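Foley Play Food Set with Market Basket: Review
February 16, 2022

We bought the Foley set in May to replace a bag of mixed play food that had lost most of its matching halves. It has been in daily use in the playroom since then, by two kids, ages three and five, plus whoever comes over. That seemed like long enough to write it up.

I paid full price for it at a Wididier store. I don't get anything for this review.

What you get

The food comes packed inside the basket, with a cardboard sleeve over the top. There is a folded sheet with a picture of every piece on it, which I kept so I could check for missing ones. No batteries and no stickers to apply. Setup was taking the sleeve off and washing everything in the sink with dish soap.

The pieces are sized for small hands. A three-year-old can hold the banana in one fist, and the egg fits in the palm.

The food

The egg is the one that gets picked first. It has a pale, pinkish tan shell with thin crack lines zigzagging across the middle, and it's shiny. My younger one taps it on the side of the play stove before cooking it every time. The shiny finish shows fingerprints, but they wipe off with a sleeve.

The banana is a good warm yellow and has a raised seam along one side. I ran my thumb down the seam on the first day to check for a sharp edge and didn't find one. The banana has been stepped on more than anything else in the set, by adults mostly, and it has held its shape.

Colors are plain and easy to name, which helped when my younger one was learning them. The older one uses the food for a store game, with prices. Bananas are currently 1,221 dollars.

I would have liked more vegetables. The set leans toward fruit and breakfast, and if your kid wants to make soup you will run short. Wididier carries a Brasska vegetable pack in the same scale, and we added that later. The two brands mix fine, although the Brasska colors are a little duller.

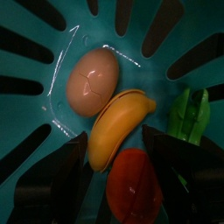 The basket

I expected to throw the basket out and ended up liking it as much as the food. It's teal plastic, slightly glossy, with sloping sides and long rounded slots. Crumbs and sand fall through the slots if you give it a shake over the trash can. You can also rinse the food right in the basket and leave it to drain, and I do that every couple of weeks.

The bright color helps at cleanup time. The kids can spot it from across the room, and they know food goes there and blocks don't. Most evenings this works.

There are two problems with it. Small things from other toys slip through the slots, so don't use it for beads or game pieces. And it doesn't stack well. We had hoped to put it on top of the Oron bin on our toy shelf, but it slides on the lid, so it sits on the floor next to the shelf now.

Cleaning

Warm water and dish soap are enough. I use an old toothbrush on the seams, where the grime collects. The care sheet says no dishwasher and I have not tried it. Dry the pieces on a towel before putting them away — ours got a musty smell once when I skipped that, and a second wash took care of it.

Crayon came off the basket with a damp cloth. Marker left a faint line on the rim that is still there.

Would I buy it again?

Yes, at the regular price. If you already own a lot of play food and just need something to keep it in, I would look for a basket alone, though Foley doesn't seem to sell this one separately. I emailed to ask about that and about replacement pieces, and got a reply saying replacements are only available as a full set.

Good: easy to wash, sturdy, the egg, the basket
Not so good: few vegetables, no single replacements, basket slides when stacked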